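Subject: Re: [clollix-tearoom] Cups for the February open day, and the white table
From: Rebecca Grasso
Date: 11/06/2021

Dear all,

Thank you, Rebecca, for setting your questions out so clearly, and forgive me for taking such an age over the answer. I wanted to have a proper look at the cups before I said anything, and then my sister came to stay and the week rather ran away with me.

I've left your message in and will answer underneath each bit, as I always lose my place otherwise.

Rebecca Piras wrote:
> Hello everyone,
>
> I have been through the cupboard at Clollix and we are down to our
> last sleeve of paper cups, so something has to be ordered whatever
> we decide. Pagano do a plain one and a printed one. The printed is
> prettier but dearer, and I am not sure people look at a cup once
> there is tea in it. What do we think?
>
> Also, can we please settle where the drinks table goes? Last time
> the queue for the urn met the queue for the cakes and I spent the
> whole afternoon saying excuse me.
>
> Rebecca P.

On the cups first. I do like the printed ones, I'll admit, and if we were only buying for a birthday I'd be tempted!

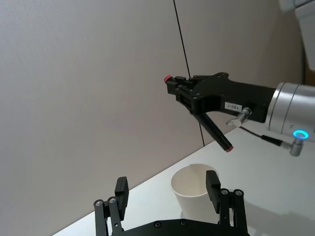

My vote goes to the plain ones from Pagano, sold in boxes of 807 (such a peculiar number, I did ring up to check, and the lady was very nice about it). I've drunk my morning tea out of the trial sleeve for a fortnight now and have no complaints at all. It's a straightforward white paper cup with a thin rolled rim, narrowing a little towards the bottom, and it looks perfectly decent on the white table, if a touch pale. A bright napkin beside it would cheer things up no end. The rim matters more to me than the pattern, I must say, as those Tirnov ones we had before were horrid to drink from and one or two of the older members wouldn't have a second cup.

As for how many, we got through 2,063 last year over all the events, going by my little red notebook, and I can't see it being much less this time. Three boxes would see us through with some to spare for the children's painting mornings, where they vanish for water pots and never come back. There's room for the boxes on the bottom shelf if somebody will be brave and throw out the old bunting.

Lids I would leave alone. We bought 20 sleeves of them once and they are still with us.

Now, the table. I've thought about this more than is sensible, and I would like it back against the grey wall and kept as clear as we can manage, so that whoever is pouring has room to set cups down. What I'd suggest is this:

1. Cups at the left-hand end, standing the right way up and only a few out at once. The rest can stay in their sleeves underneath.

2. Urn and teapots in the middle, with the milk and sugar well along to the right, so that people keep moving while they stir. The top is pale and shows every drip, so a damp cloth within reach, please.

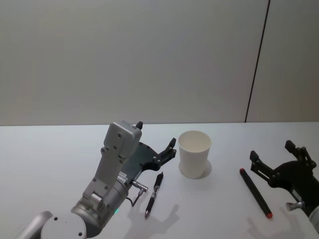
3. Cakes on the two folding tables by the window, with their own queue. I know Naseo lent us that lovely long cloth, and it would do nicely there. It's too big for the drinks table and somebody always treads on the corner.

4. A bin at each end of the room. We had 5 last spring and still found cups on the windowsills, so I think it's a question of where they go.

Rebecca, if you're happy with plain, would you put the order in with Pagano, and let me know what I owe you? I can be at home most mornings for the delivery and will bring the boxes over in the car. If anyone feels strongly about the printed ones do speak up before then, I shan't be offended in the least.

I still have two of your cake tins, by the way, and a green-handled knife that I don't recognise.

With love to all,
Rebecca G.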